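Gripper log, 3rd March

Jaw slip on the hand-held units, again

Third entry on this and I am less convinced by the official line than I was after the second. Suseteck say the slip is an operator problem: people squeeze too lightly, or let go of the handle too soon. That was a tidy answer in January, when we had one new operator and a handful of drops. It does not fit what I have now.

What went wrong: the left unit of pair 13 reports itself as fully closed while the jaws are still holding something. The width reading drops to zero, stays there for a second or so, then jumps back. If you only look at the log you would swear the thing had been dropped. If you watch the person doing it, it hasn't.

Numbers from the last batch on soft goods: 2,420 pick-ups logged, 156 flagged as drops. I went through the flagged ones by eye, which took most of two mornings, and a good share of them show the item still between the pads at the moment of the supposed drop. I have not got a clean split yet because some are too blurred to call, and I am not going to guess for the sake of a nice percentage.

Hair accessories are the worst group by a long way. Scrunchies squash down to almost nothing, so the jaws really are nearly shut and the reading has very little room to be wrong in. Fair enough. But the zero should still be a few clicks below a squashed scrunchie, and on the right unit it is.

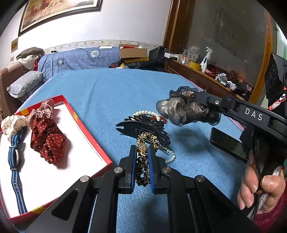
Page last changed: 3 edits since first saved, latest by bench login

The thin leopard-print one with the gold beaded bit is my new test piece. The ornament is at the jaw tips there, and I suspect that matters: a hard lump at the ends and soft satin further back gives the pads something uneven to close on. The big sheer one in the other gripper is bulkier and I'd expect it to be kinder to the reading. I would like to see the two swapped between units before anybody writes "fabric type" in the cause column.

Things I have ruled out, or think I have:

Pads. Changed both blue strips on the left unit for fresh ones. No difference.

Cable. Wiggled it at the handle end and at the arm end with the reading live. Nothing. Swapped it with the spare anyway. Nothing.

Firmware. Skoltis sent a patch and said it "should help". Ran 1,531 open-and-close cycles on the bench with nothing in the jaws and got no false zeros. I was pleased for about ten minutes, then noticed that an empty gripper going to zero is exactly what a false zero looks like. So that test told us nothing, and I should have spotted it before setting it going. Do not quote it.

What I have not ruled out is play in the linkage. There is a slight rock at one of the pivot pins on the left unit if you push the jaw sideways. Hegde's drawing gives no figure for allowed play, or if it does I can't find it. The right unit hardly moves.

Safety note, small but worth writing down. When the reading jumps back, the handle kicks. It is not strong, but one operator has had a pinched finger from it. Until this is sorted, fingers stay behind the guard line and pair 13 does not go out with anyone new. I have put tape on the case saying so.

Tavitz want to filter the bad zeros out afterwards in software and carry on collecting. I don't like it. A filter that hides a false drop will hide a real one too, and then we lose the few we can learn from.

Next: strip the left linkage, measure the pin, swap pins left to right and see whether the fault moves with it. Same scrunchie both times. If it stays put I will go back to the sensor mount and eat my words about the pin.

Still need the feeler gauges back from the other bench.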